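Notebook, drying of the flax size — October, afternoon

Continued from the previous page. The Drosach yarn is again sticky after sizing and I don't understand yet why the Setora yarn is not. Both hanks were boiled in the same pot, in the same soda, and rinsed until the water ran clear. I have written the steps once more, so that I can compare them line by line.

Recipe as used today: 75 g of linseed, soaked overnight, then simmered in two litres of water until it pulls a thread from the spoon. Strained while still hot through the old curtain cloth. The part which stays in the cloth I threw away, although last time I squeezed it, and I think the squeezing brought small pieces of shell into the size. They can be felt on the warp when it is dry, like sand.

The strained size was divided into two bowls. Into the first bowl went the Setora hank, into the second the Drosach hank. Each hank stayed in for five minutes and was pressed under the surface several times with the flat hand. After this I wrung them on the hook, both with the same number of turns, and hung them on the rod with a weight below.

Setora: separated well. I snapped the hank between two hands every half an hour and the threads came apart with a dry sound. By four o'clock it could be wound.

Drosach: glued in flat ribbons, worst at the bottom, where the size runs down and collects. I turned the hank upside down twice. It helped a little. When I pulled a single thread out of the ribbon, the neighbours came with it, and at one place the thread broke. It is a single yarn, quite hairy, and I suppose that the hairs hold more size than is good.

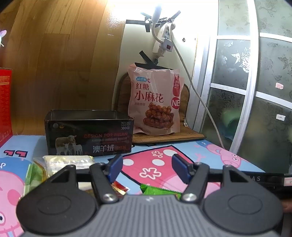 Pendent thinks the yarn is not guilty at all and that my size is simply too thick for a single: the spoon test is good for a plied warp, but for a single one should stop earlier, when the liquid is like egg white and still drops. Also, why did I not brush the hank while it was damp? A soft brush, always downwards, only a few strokes.

I accept the first point. About the brush I am less sure — on the Sitompul yarn last spring we brushed and lost a lot of fibre to the floor, and the warp was weak afterwards in the reed. But that yarn was old stock and perhaps weak from the start. I didn't keep a note of it, so it proves little.

Plan for the next trial. The same 75 g of seed, but with some 500 ml more water, and taken from the fire earlier. Two small hanks of the Drosach, cut from the same cone. One is brushed, one is only snapped. Both are turned every half an hour, not only when I remember it. No squeezing of the cloth.

If neither of them separates, I will go back to flour paste brushed on at the loom, which is slow but never gave me ribbons.

For the warp itself: 123 ends are still missing on the narrow piece. I can make them from the Setora that is dry now, but then the colour will be a little greyer on the right side. It would disappear in the washing, maybe. I leave the cross tied and decide after the trial.

Left over: one bowl of size, covered, in the cold room. It smells already of bread. To be used tomorrow morning or thrown out.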